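Put the Tolerances in the Planner

Most of the arguments I hear about robotic disassembly and reassembly of desktop computers are arguments about perception. Better depth, better segmentation, one more camera. I work on the software side of a small cell called Onska, and I have come to think the perception budget in this field is badly placed. The planner should know what the fixture and the table already tell it, and the cameras should be asked fewer and narrower questions.

The pictures come from the Onska cell, with the wrist view first. 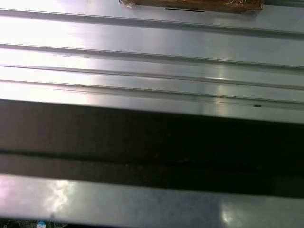
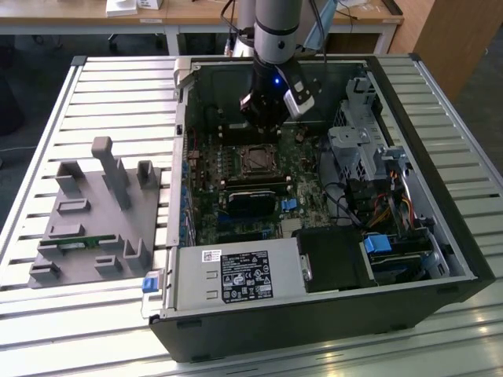
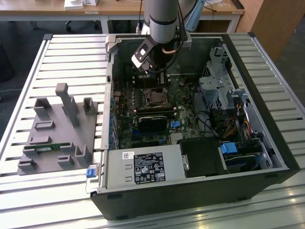
What the wrist camera is good for

A wrist camera over bare extrusion returns an image full of long parallel edges, which sounds like a gift to a pose estimator. In practice a set of parallel grooves constrains rotation well and constrains translation in one direction only. You can slide the estimate along the groove and the residual barely changes. Add overhead light on brushed aluminum and part of the edge set disappears into glare, while a reflection shows up elsewhere with a gradient as strong as any real feature. Clear plastic wrap has the same problem on a smaller scale. The wrinkles produce highlights that move when the camera moves.

Our first localizer, Trutano, treated all of those gradients alike. It reported high confidence on frames where it had locked onto a reflection. We spent a March on outlier rejection and got very little for it. The fix that held was to stop asking for a full pose from one frame. The table's slot direction is known from calibration and does not need to be measured again on every approach. The wrist image now supplies an offset against a prior, with a covariance that is allowed to be large along the grooves. When it is too large, the planner moves the camera before it moves the part.

What the fixture is good for

The printed tray next to the computer case does more for reliability than any network we run. A memory module lying in a holder has had most of its degrees of freedom removed before the software starts. Its height is a number in a file. Its heading is a number in a file. What remains is whether the module is there and how far it has shifted along its own length, and a fixed camera can answer both.

The case is harder. Sheet metal flexes, cables go where they like, and a drive cage stands up into the volume the arm wants to pass through. I would still not hand that to a learned policy end to end. Lei, our task planner, stores each target as a frame with an approach cone, a force limit and a list of neighbors that must not be touched. The entry for a memory slot is 6 lines long. A technician can read it, disagree with it and change it, and the next run will reflect the change. I cannot say that of a weight file.

Control is where the time goes

On a recorded set of 475 insertion attempts we sorted the failures by cause. Vision errors came second. The largest group was contact: the part reached the right place, touched a wall, and the controller kept pushing along the nominal axis. The arm ran compliant at 800 Hz, so bandwidth was not the issue. The search motion after contact was. It had been written as a fixed spiral and it ignored which side had touched first, although the force signal said so plainly.

Replacing the spiral with a search conditioned on contact direction was a small change - one state added to the machine, one table of responses. It needed no new sensor and no new training data.

The case against

There are fair objections. Explicit frames and cones have to be written for each case model, and that labor does not scale the way a dataset does. Kindenden, our tool for drafting target files from a teach session, reduces the work but leaves the checking to a person. A fixture also assumes someone has loaded it. A line that takes any computer in any condition may need more learned perception than I would like.

I accept this for the selection of targets. I do not accept it for the last few millimeters, where the geometry of a connector is published, fixed and cheap to encode. A team that learns that geometry from images is paying for information it already has, and it will pay again when the lighting changes.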